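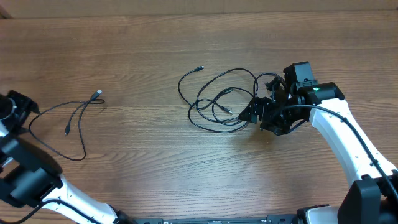 Tazi breathing

Tazi breathing, also called the Tazi method or, among people who have done too much of it, "the humming," is a paced breathing routine used as a complement to ordinary treatment for anxiety and poor sleep. It combines slow exhalation, a low hummed note and a period of sitting still that the manual calls "the wait." It was developed in the town of Prusavitz by Taha Chraibi, a former choir director, and Siham Hajji, a respiratory nurse who had been asked to stop him from fainting.

The method is best known for the Bresotham study and for a long argument over what that study showed.

Origins

Chraibi had taught breath control to amateur singers for most of his working life. By his own account he noticed that nervous singers became less nervous during warm-ups and more nervous during the music, and concluded that the music was the problem. He began offering warm-ups alone, in a rented room above a shoe repair shop. Attendance was better than it had ever been for the choir.

Hajji came to one of these sessions as a paying guest and objected to nearly all of it. The early routine called for very deep, rapid breaths, and several people complained of tingling fingers, which Chraibi took as a sign of progress. Hajji explained hyperventilation to him. The two spent the following winter rewriting the routine, and the version that survived is mostly hers. The name is neither of theirs: Tazi was the cobbler downstairs, whose sign was the only one visible from the street.

Technique

A standard session has four stages. The person sits in a chair with both feet on the floor and breathes normally for a few minutes. They then breathe in through the nose without straining and breathe out slowly on a hummed note, choosing any pitch that is comfortable. The manual asks people not to harmonize. After the humming comes the wait, during which nothing is done. The session closes with another short spell of normal breathing.

Teachers differ mostly over the wait. In the Prusavitz tradition it lasts as long as the humming did. The shorter Bresotham form cuts it to a minute, a change made when the classes moved to a health center that needed its room back. Supporters of the long wait regard the short wait as a different therapy altogether, and have written to newsletters to say so.

Beginners are told to stop if they feel dizzy, and people with lung or heart disease are advised to speak to a doctor first. The manual also tells people taking medication for anxiety or depression to keep taking it. Hajji insisted that this sentence appear in the introduction as well as the safety chapter, and in later printings it is on the cover.

Claimed effects

Supporters say that regular practice lowers everyday tension, shortens the time taken to fall asleep and makes meetings more bearable. Slow breathing in general is widely used for relaxation, and few critics dispute that sitting quietly in a chair can be pleasant. The dispute is over whether the humming adds anything.

Chraibi held that the vibration "settled" the nerves of the chest and face. He never described how, and when pressed would offer to demonstrate. Hajji preferred a plainer explanation, that a person who is humming has to breathe out slowly and can easily hear when they are rushing.

More ambitious claims have been made by others. At various times, the method has been promoted for back pain, hair loss and stammering, and in one pamphlet for dogs. Neither founder supported these uses, though Chraibi is said to have kept the pamphlet.

The Bresotham study

The only trial of any size was run in Bresotham by Keyvan Ebrahimi, a sleep researcher who described himself as mildly hostile to the idea. It enrolled 112 adults with trouble falling asleep, of whom 94 finished. Half were taught the full method and half were taught slow breathing without the hum. Both groups kept a sleep diary and were asked not to compare notes, an instruction that proved hard to enforce in a town with one supermarket.

Both groups reported falling asleep sooner. The humming group did slightly better, by a margin Ebrahimi called "the sort of thing one should not put on a poster." It was put on a poster that June.

Bohdana Skoryk, a statistician, reviewed the diaries and pointed out that most of the people who dropped out had come from the humming group. Several had given the same reason, a spouse. If those people were counted as not having improved, the difference between the groups disappeared. Ebrahimi agreed with her in print, which brought the scientific side of the argument to an early close and left the other side free to continue without it.

Training and organization

The method has never been licensed, and anyone may teach it. A voluntary register was opened in Prusavitz in 2000. Entry requires attendance at a weekend course and a signed promise not to use the word "cure." A rival register, the Grurklow List, was set up by teachers who found the weekend too short, and later shortened its own course to an afternoon. As of 1/1/23 the two lists together held 2631 names, a figure that includes teachers who appear on both and at least one who has asked to be removed from either.

The current manual was edited by Vaida Org, who cut Chraibi's chapter on posture from forty pages to a paragraph. The paragraph recommends a chair.

Reception

Doctors have mostly treated the method as harmless, provided it does not replace care that a person needs. Some family clinics in Bresotham mention it on a handout next to advice on caffeine and bedtime screens. Mental health charities in the area have been cooler, noting that people with severe anxiety may find attention to the breath distressing, and that a room full of strangers humming does not suit everyone.

Former students tend to speak well of the classes and vaguely of the technique. In a survey for the Prusavitz register, the feature most often praised was the tea afterward, which is not part of the method.

See also

Paced breathing
Relaxation techniques
Sleep hygiene
Choral warm-up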